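A machine to fold the washing, by the month

My mother ironed tea towels. I mention it only so you know the sort of house I come from, and why I have spent the better part of November thinking about a laundry-folding service called Susia, which a firm named Kurkier would like people in Tirbridge to rent at £69 a month, with a joining fee of £300 on top. You may also buy the thing outright, but the price for that is given "on request", and I have never in my life had the nerve to request a price.

I ought to say that I went along wanting to like it. I am fond of machines that do dull work. I loved our first dishwasher as some people love a dog, and when it finally gave up I was low for days. So when the leaflet came through the door promising two arms that would see to my T-shirts, I put the kettle on and read it twice, front and back, and then went to have a look. 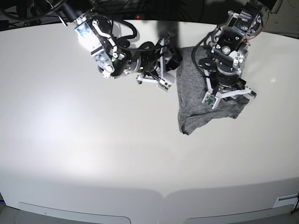
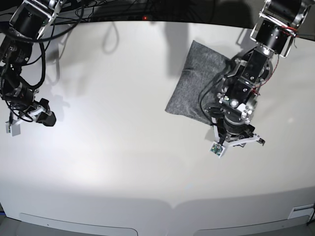

Photos: Sezer, for the Tirbridge trial

What struck me, looking at these again over breakfast, is how much clear white table there is, and how little cloth. One dark grey piece of fabric and two great arms of metal and motor and looping black cable, with white fingers at the ends. In the first picture the cloth is crumpled and a gripper has come down on top of it; in the second it lies folded, more or less square, with a crease still showing near one side. I fold a shirt against my chest with my chin, while talking, and I had never before thought of that as clever.

My quarrel is with the arithmetic and the manners of the offer. Sixty-nine pounds a month comes, with the joining fee, to rather more than I spent on my last three coats, and over a year you will have parted with more than £825 before you have paid for the extra visits. Socks are not included! Nor are fitted sheets, and a fitted sheet is the one item in the airing cupboard for which I would gladly pay a stranger.

Still, I can't be cross with it. A neighbour of mine is 88 and her hands are bad, and for her a neat pile of vests without asking her daughter would be worth a good deal — more than it would be to me, certainly. Kurkier might do better to start with people like her, drop the joining fee, and let the rest of us wait our turn with our chins on our shirts. I have written to tell them so, and I put in a paragraph about the fitted sheets as well.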